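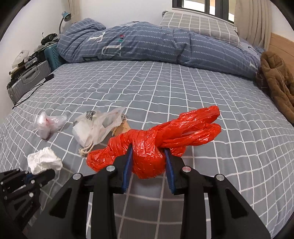
Trokell hand grippers: the gallery

Trokell rents out a hand-held gripper, sold in pairs to anyone with 2 hands and a shortage of robots. You do the chores, the tool records how, and a robot arm somewhere gets the benefit of your upbringing. We kept a pair for 31 days. Chak-lun Huang did most of the tidying and has asked for a raise.

Bedroom, small bags
A red plastic bag, knotted up tight, between the blue ribbed pads. Thin film is a fair test for any gripper, and a fair test of Chak-lun. The second gripper has gone for something white and crumpled at the left. The drawstring pouch will have to wait its turn.

The pads
Soft, ribbed and easy to wipe down. Ours picked up lint in the first week and have been collecting it ever since.

The price
Trokell quotes about 3000 for a season's rental, ending in August. Folding is extra. Chia-jung Kwan handles bookings and answers email faster than any of us can grip a sock.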